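4.2 Collecting Lid Demonstrations at the Bench

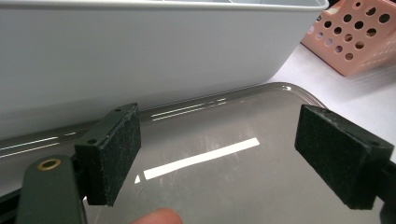 Lids were the task we were most looking forward to, and they turned out harder than anything else in the set. A lid is thin, wide and slippery, and a clear one gives a wrist camera very little to hold on to. Overhead lights leave bright stripes across the flat part, the rim breaks up into thin glints, and whatever lies under the plastic shows through. We wanted demonstrations with all of that left in, so we did no masking and kept the ordinary room lights on.

All recording for this section was done with the Orkent hand tool, built by the authors in the Skarnero shared workshop. The operator holds the tool and works it directly, with the camera looking forward over the two fingers. The finger pads are faced with black felt. Our first pads were bare printed plastic, and they skated along glossy rims at almost any angle. Felt grips more gently and forgives a poor approach, and it made a bigger difference than any change we made to the software that month. It does collect lint, and we brushed the pads between sessions but never tried to keep them spotless.

Figure 4. Hand-held tool with the pads open over a transparent lid. A white container and a pink perforated basket are also on the table.

Each demonstration starts with the pads open and clear of the lid. The operator moves in, closes on the rim, lifts, and sets the lid on or beside its container. We asked for no fixed path. Some operators came in low along the table and others dropped straight down, and both styles are in the data. We think this is one of the nicest things about recording by hand – people find approaches that we would never have scripted.

In total we kept 2,527 demonstrations, collected over 15 sessions in the workshop. A session was stopped when the operator felt tired, which was usually after about an hour. Clips were dropped if the camera clock and the finger encoder drifted apart, or if the lid left the table. We did not drop clips with hands in view, strong glare or smudged plastic. An early policy trained on a cleaner subset did well on the cleaner subset and badly everywhere else, and that settled the matter for us.

Training followed the recipe in Section 3, with the Emis encoder left frozen for the first 1,000 steps. The same pads were then moved to the Leone arm, a desktop build that uses the same finger spacing as the hand tool. Keeping the spacing identical saved us a great deal of calibration work, and we strongly recommend it to anyone trying this at home. We had to reprint the pad brackets five times before the two sets matched well enough to swap freely. The remaining error comes mostly from flex in the long fingers, and we return to it in Section 5.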